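Two towns, one bridge and a visit that was postponed again

8/4/23
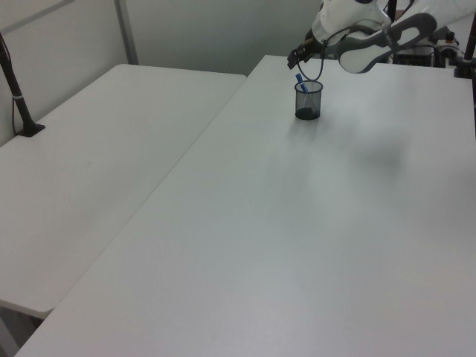
A reader commented under my previous post that I give too much importance to official visits, that they are theatre for the newspapers, and that the people of Brurnus and Treklow would be better served if both town halls would stop inviting each other and simply open the bridge at night. I have read this comment several times, and I want to answer it properly, as I agree with one half of it.

For those who are new on this blog, I explain shortly. Brurnus and Treklow are on two sides of a river, and the river is also the border. Between them is the Hosetti bridge, which has a checkpoint on each end. From six in the morning until ten in the evening it is open for everyone with a passport or a local card. At night it is closed, except for ambulances, and even for ambulances there is a telephone call to make first. I live on the Brurnus side and I work three days a week in Treklow, so I am not a neutral observer.

In spring the council of Treklow invited our mayor for an official visit. It would have been the first one in 30 years. The invitation was accepted, then the date was moved, and last week it was moved one more time, now to September. The reason which was given in public is that both capitals must approve the text of the joint declaration before it is signed. I have no reason to think this is a lie. Local mayors can't sign what they want when there is a border in the middle of it.

Now to the comment. Is a visit only theatre? A part of it, surely. There will be flags, a brass band, a lunch that is too long and a walk on the bridge where everybody stops in the middle for shaking hands. I have seen such things in other places and I was rather bored. But the visit gives a deadline. When there is a day on which two mayors must stand together in front of journalists, then the offices behind them must have something ready for that day. Without the visit the working group on the crossing hours would meet, drink coffee, and agree on the next meeting. It did exactly this for many years.

The draft of the declaration was published on the website of the Brurnus town hall in July, then removed after two days, but I had time to read it. It has 78 paragraphs. Most of them are the usual sentences about friendship and common history, and I will not repeat them. Three points are, in my opinion, worth our attention.

The first is the local card. At the moment it is valid for one year, and to renew it you must go in person to the office in the district capital, which takes me a whole working day. The draft says it should be valid for five years and that renewing could be done by post. On this point I have no criticism, I only hope that it stays in the text.

The second is the night opening. Here the draft is weak. It says that the two sides "will examine the possibility" of a trial period on Friday and Saturday nights. Whoever has read a few of such documents knows what examining the possibility can mean. I would be happier with one sentence that has a date in it. Here my reader is right, the bridge itself is more important than the ceremony, and a ceremony without any result for the bridge would make people bitter.

The third point is the fee for small traders. A person who brings vegetables or honey to the market on the other side pays 10 for each crossing, in whichever of the two currencies, which is of course a nonsense as the two currencies are not worth the same. The draft proposes a single pass for the season. The Golestani, which is the weekly paper in Treklow, wrote that there are 400 traders who would use such a pass. I don't know how the paper came to this number, but when I look at the queue on market day I can believe it.

There is one more thing, and it is not in the draft at all. Since the winter, the tone between the two capitals became colder. It has to do with the fishing rights on the coast, very far from us, and we here have no fish to fight about except the carp. Still we feel it. The controls in the morning take longer, and last month the cultural evening in the Hosetti school was cancelled with no explanation. When I asked on our side, I was told that it was decided on the other side. A colleague in Treklow asked there, and she received the same answer in the opposite direction.

For this reason I was more disappointed by the new delay than I expected. A visit between two small towns does not change the policy of two states, I am not so naive. But it is more difficult to cancel a school evening when two months earlier the mayors had lunch together and the photograph was on the front page.

I have written a letter to our council with two questions: whether the draft will be published again before the signing, and whether residents may send remarks on the night opening. If I receive an answer, I will put it here in full, also if it is a short one. The council meets again after the summer break, so please don't expect anything from me on this subject before the end of the month.

And to the reader who wrote the comment: thank you for it. Please write also what the people on your street think about the night opening, I hear mostly the opinion of those who take the same morning bus as me.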